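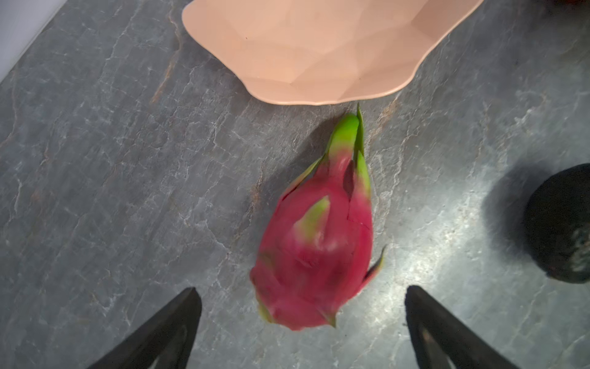 tallowgum reckons it's the planner and I'd start there too. 54 grasp candidates on a dragon fruit and it keeps picking the ones that close across the bracts. Bump the clearance cost and see.

quokka_ik wrote:
Not the planner. Had the same thing on our bench in May. Planner was fine, it was getting a bad width. Those scales stick out and the segmentation counts them as body, so width comes back fat and the whole pose shifts sideways.

Which mask model are you on? Stock Nelanix one?

benchrat_nsw (original poster)
Posted Dec 23, 2019

Yeah stock Nelanix, fine tuned on our own fruit set. 1,408 wrist cam frames, 783 of those have something spiky in them. Masks look alright on apples, avocado, anything smooth. Dragon fruit it either swallows the curled bract on the side or chops off the green top. Flips between the two frame to frame.

Target is the bowl. Fruit's nearly up against the rim so there's not much room to come in from that end, fingers have to come in from the near side.

tallowgum wrote:
Flipping frame to frame is a planner problem if you're replanning every frame. Stop replanning every frame.

quokka_ik wrote:
lol no. garbage in. Locking the plan just locks in whichever bad mask you got first.

tallowgum wrote:
Didn't say lock it forever. Hold it unless the new score beats the old one by a margin. Drellard has hysteresis built in, it's just off by default. Look under the selector config.

mapleservo wrote:
Bit of both imo. Check your blur first. Skin is soft in that frame, arm's still moving when you grab it? If so you're feeding smeared edges to the mask net and arguing about everything downstream of it.

We gate on joint velocity now, no frame goes to perception until the wrist settles. Costs a bit of cycle time. Worth it.

benchrat_nsw wrote:
Yeah it's moving. We run at 30 Hz and perception just takes the latest. Hadn't thought to gate it.

Also the glare. Benchtop is polished stone with white veins all through it, and the shiny patch on the right confuses depth pretty badly. Harahap filter fills the hole with something but I dont trust it.

quokka_ik wrote:
Turn the hole filling off. Rather have no depth than made up depth. And erode the mask before you take the width — fit to the core, ignore the scales, let the fingers push the floppy bits over.

mapleservo wrote:
Disagree on that last one, depends on the fruit. Eroding worked for us on rambutan, on anything with stiff bracts we hit them on approach and rolled it. Keep the full mask for collision, eroded one for width. Two masks.

quokka_ik wrote:
ok yes two masks. Fair.

tallowgum wrote:
And hysteresis.

benchrat_nsw wrote:
Righto. Velocity gate first, then two masks, then the selector thing. Will run it against the Firnby logs so I'm not changing teh bench and the code at once. Might be after the break.

mapleservo wrote:
Post the masks when you do, both of them. And colour them differently please, last lot were unreadable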